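Search this site
Reading time: 2 min

Speaker notes – Erasto Kashindye, Fitemero

Good morning. Our subject is the Flirix hand-held gripper kit, offered as a pair with cables and wrist lanyards. Bagging is the task most buyers ask us to cover first.

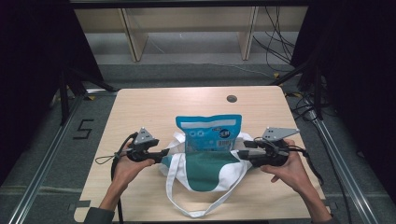 Soft goods remain the harder test – a tote has no fixed shape, and both hands must work together. The review at Pleltholm covered 11 bag tasks. Pause for questions on pricing, then hand over to Ross.

We use cookies. Accept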